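Startseite > Lokales > Kultur & Freizeit

Kleine Kästchen, großer Andrang: Dosenbörse in Himbridge meldet Rekord

Zuletzt aktualisiert: Mo., 24. Juni

Eigentlich wollte ich nur kurz vorbeischauen, und dann bin ich doch wieder bis zum Schluss geblieben! Die Dosen- und Kästchenbörse in Himbridge zählte diesmal 700 Besucher, so viele wie noch nie. Wer wie ich keine hübsche kleine Schachtel liegen lassen kann, war dort bestens aufgehoben (und hat nachher zu Hause wieder keinen Platz im Regal).

Mein Liebling war ein kleines Kästchen in dunklem Petrol. Auf dem Deckel gelbe Dreiecke, dazu tiefblaue Schwünge und ein bisschen Weiß, vorne ein winziger Metallverschluss. Ich habe eine Schwäche für solche Verschlüsse, da kann der Rest noch so schlicht sein.
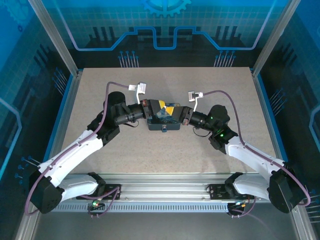

Tauschen, fachsimpeln, polieren

An 15 Tischen wurde getauscht und verkauft, die meisten Stücke gingen für 4 bis 10 Euro weg. Aus Stodham war eine ganze Gruppe angereist, die sich auf bemalte Deckel spezialisiert hat und einem gern eine halbe Stunde lang erklärt, woran man alten Lack erkennt. Ich habe mir höchstens die Hälfte gemerkt. Der Laden Trullima hatte Pflegemittel und Ersatzscharniere dabei, und die Kiste mit den Scharnieren war schon mittags ziemlich geplündert.

Viel diskutiert wurde über Kratzer. Wegpolieren oder lassen? Auf dunklen, matten Flächen fällt ja jeder Strich sofort auf, und wer zu fest reibt, hat am Ende eine glänzende Stelle, die noch mehr stört. Ich bin fürs Lassen, aber da gehen die Meinungen in Himbridge weit auseinander!
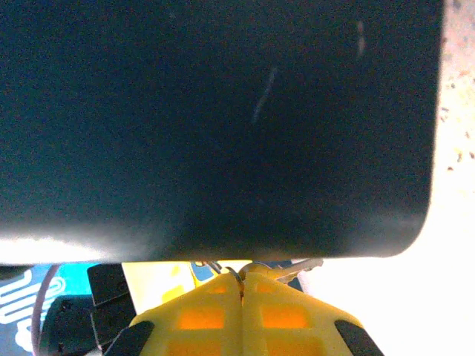 Aus der Nähe: heller Kratzer auf dunkler, matter Fläche.

Die nächste Börse ist für August geplant, dann mit einem eigenen Tisch für Schmuckkästchen. Anmelden kann man sich ab sofort am Aushang im Café Srithong, die Tischgebühr bleibt gleich.

Diese Website verwendet Cookies. Mit der weiteren Nutzung stimmen Sie dem zu.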